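News > Technology > Robotics

Verance opens its doors on a robot's water bottle lessons

July 30, 2026

2 comments | 38 shares

Teaching a robot arm to pick up a bottle of water takes a lot of bottles of water. Verance, the small automation lab in Ticona, has now recorded 541 examples for its Prurnulix project, and the team is thrilled with how the collection is growing.

Prurnulix is a learning system meant to handle ordinary household and break room items without being programmed for each one. It learns from people. An operator steers the arm through a task by hand control, cameras record the whole thing, and the recording goes into a growing library that the system studies later. The work started in April with cups and boxes and moved on to bottles this summer.

Bottles are a wonderful challenge! Clear plastic is hard for a camera to pick out against a pale background, and the water inside bends the light and shifts when the bottle is tipped. A grip that works fine on a full bottle can crush an empty one.

"I could watch these all day," said Ok-hee Hyun, who leads data collection at Verance. "You think you know what picking up a bottle looks like, and then you see someone do it from the left, or low down by the label, or with a little twist at the end, and every one of those is something the system can learn from."

Each example starts the same way. The operator sets one object on the table, moves the arm out of view and waits for a start signal. The bottle goes to a new spot every time, sometimes close to the operator, sometimes near the back, and the water level gets changed between batches. A good run is over quickly, but the team keeps the clumsy ones too. Hyun's group labels them by hand, marking the moment a grip began to slip, and those labels have turned out to be some of the most useful material in the library.

Sessions run with 2 operators trading places, so that no single person's habits take over. Visitors who came through the lab this week got to try the controls for themselves, and several stayed well past the end of the tour. 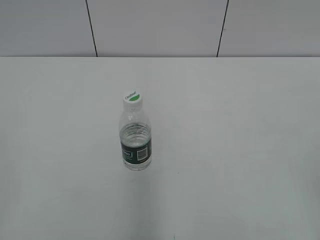
A water bottle stands ready on the table at Verance.

Next up are 3 new tasks: unscrewing a cap, pouring into a cup and passing a bottle to a person's hand. Pouring is the one everybody at the lab is itching to start, and there are plenty of towels on order. Rondis, which is supplying the lab's next arm, expects to deliver it in time for the first pouring sessions.

Verance plans to share part of the bottle collection with schools and other labs once the labeling is finished.

Recent stories
Rondis shows off a lighter wrist joint
Ticona students build a sorting machine for the library
What a robot learns from a dropped cup
Summer open house dates for Ticona workshops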